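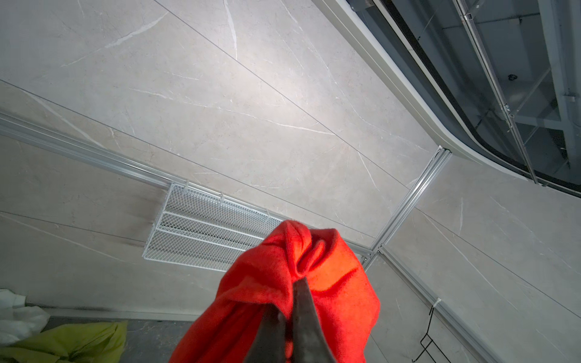 Pano de microfibra vermelho-alaranjado, painéis cinza-claros ao fundo.

4. Como acompanhar um processo no tribunal com o Gungate

Se você chegou até esta seção, já tem a conta criada e o e-mail confirmado. Agora vem a parte de que eu mais gosto: colocar um processo na lista e deixar o programa avisar quando sai decisão. Eu uso isso para seguir ações sobre cobertura de plano de saúde, mas serve para qualquer matéria cível.

4.1 Incluir o processo

1. Abra o menu Processos e toque em Novo.
2. Digite o número completo, com pontos e traço. Já colei número sem o traço e fiquei um tempão olhando para uma tela vazia...
3. Escolha o tribunal. Se a ação subiu em recurso, escolha o tribunal onde ela está agora e marque a opção Manter origem.
4. Dê um apelido ao processo. Os meus têm nomes como "Saragih, reembolso" e "Saragih, liminar", e assim eu não confundo os dois.
5. Toque em Salvar e espere aparecer o andamento mais recente.

Nota: processos distribuídos antes de 1996 costumam ter numeração antiga. Nesse caso, use o campo Número anterior, logo abaixo do principal.

4.2 Ligar os avisos

1. Dentro do processo, abra Avisos.
2. Marque Decisões e Pauta de julgamento. Deixe Juntadas desmarcado, a não ser que você queira receber mensagem o dia inteiro (eu aguentei uma semana).
3. Em Frequência, escolha Imediata ou Resumo diário.
4. Toque em Testar. O aviso de teste traz o código 2332.

Cuidado: o aviso não substitui a intimação oficial e não serve para contar prazo! Confira sempre a data no diário do tribunal ou com o seu advogado.

4.3 Dividir a lista com outra pessoa

1. Abra Lista e depois Compartilhar.
2. Escreva o e-mail da pessoa e escolha Só leitura ou Edição. Eu divido a minha com a Ruoxi Ding e o Vusumuzi Dlamini, os dois em Só leitura.
3. Peça que a pessoa aceite o convite pelo link.

Nota: processos em segredo de justiça não entram na lista compartilhada, mesmo que apareçam na sua.

4.4 Se aparecer um erro

Erro 234: número não encontrado. Revise o tribunal escolhido no passo 3 da seção 4.1.
Erro 1115: o site do tribunal está fora do ar. Espere e toque em Atualizar mais tarde.

A exportação da lista para planilha está na seção 5.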